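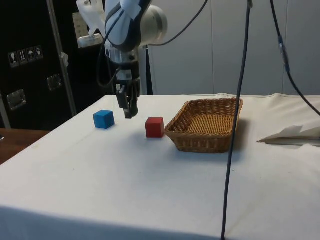
Orlando Betancur wrote under my August post that Flondeck "fixes the Dagdag problem by making everyone else as annoying as Dagdag," and asked whether the second edition was worth buying for people who already own the first. It depends on how often you play the long duel mode. I have now finished enough matches to review the new box properly.

Flondeck is a card duel game for two players, published by Pekent and based on the anime *Ronora*. Each player picks a fighter, builds a deck from that fighter's moves, and tries to bring the other fighter's stamina to zero. The box covers the first two seasons of the show. The harbor arc is included, but the forms unlocked after it are not.

**Edition reviewed:** second, October 10, 2022 printing
**Price paid:** 3349 yen, before shipping

The main change is the seal rule. In the first edition, a sealed fighter could break the seal by discarding any card. Dagdag draws an extra card every turn, so for Dagdag the cost was close to nothing. The second edition requires a discard of the same element as the seal. Dagdag's deck is mostly sand and has very little water, so a water seal now holds for a turn or more in most matches. This agrees with the show, where the first fight on the breakwater is decided by exactly that weakness.

Stamina has also been rebuilt. Each fighter has a base value and up to three guard levels. Damage is taken from guard first, and anything left over carries into stamina. The old rules did not carry damage over, and strong single attacks were wasted on weak guards. Ronora's finishing move is now playable for the first time.
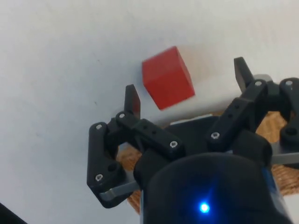
A reader wants to know if the carry-over rule makes slow fighters useless. I don't think so. Slow fighters start with a higher guard, and the rule only hurts them when guard is already low. The match I would not recommend is a slow fighter against a slow fighter. It goes on for a long time and the last third is mostly passing.

Card quality is average. The stock bends without creasing, and the finish shuffles well. Element icons are larger than before, but wind and smoke use two grays that are hard to tell apart under warm light. I misread them more than once. Sleeves with a matte front help a little.

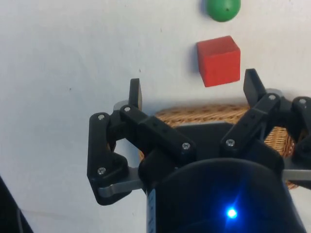
Pekent has dropped the stamina dials and now prints a track along the edge of each fighter board. The spaces are small, and the flat cardboard discs supplied for them slide when the board is bumped. A marker with some height is easier to pick up. A red wooden cube like the one next to the green rounded piece is the right sort of thing, and the color shows up clearly against a pale surface. Slightly rounded edges are fine, as long as the base sits flat. Check the size against the printed track before buying a bag of them.

The rulebook is better organized than the first one. Timing is explained on a single page, with counters resolved in reverse order. There is one error: the glossary says a broken seal goes to the discard pile, and the timing page says it returns to the owner's hand. I play it by the timing page. 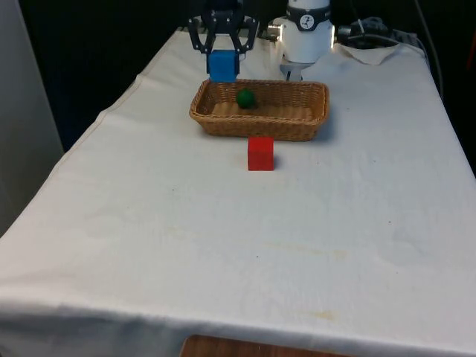
## Balance by mode

- **Short duel:** Six rounds, fixed decks. Well balanced. Fast fighters have a small edge on the first turn.
- **Long duel:** No round limit, custom decks. Much improved by the seal rule. Dagdag is still strong but can be planned for.
- **Story duel:** Recreates fights from the show with set starting hands. The breakwater fight is good. The tower fight is lopsided, as it was on screen.

## Upgrade or not

Owners of the first edition can use the new seal rule with their old cards. The carry-over rule is harder to add, since the old guard values were not set with it in mind. If you only play short duels, keep the old box. For long duels I would buy the new one. The card backs differ slightly in color between editions, so mixed decks need opaque sleeves.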